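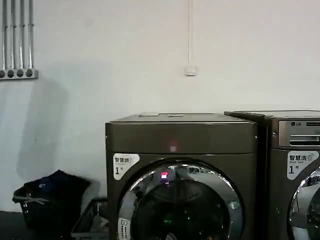

July 31, 2019

Laundry day, and I am in such a good mood about it! I got the machines all to myself this morning, so I put the sheets in first, then the towels, then every single sock I own. I love the dryer with the big round door and the shiny ring. It looks like something off a ship, and I could stand there for ages with my coffee watching things go around. Parveen says I'm the only person she knows who looks forward to this. She had two loads of her own to bring down and we ended up talking through the whole cycle (45 minutes, gone like nothing).

She wants to start on the shelves next, and I'm all for it. The tall white unit has so much space on it now, shelf after shelf with hardly a thing there, and my head is already full of plans – towels folded in thirds, sheets rolled, the spare pillowcases together for once in their lives.
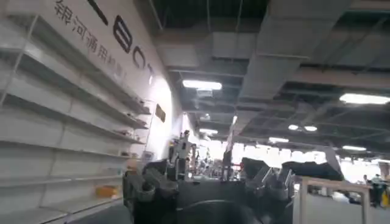

Chaiwat thinks we should label everything before we put it up. I said let's fold first and see what fits. He has a roll of 100 labels left over from March and is dying to use them, so I expect he'll win, and I don't mind a bit.

Sheets came out lovely, by the way. I made the bed straight away and lay down on it for a minute, which became half an hour. Still have to match the socks. There are three gray ones that don't go with anything, and I'm keeping them. Must ask Parveen about the detergent she gets in Murkanell – it smells so good!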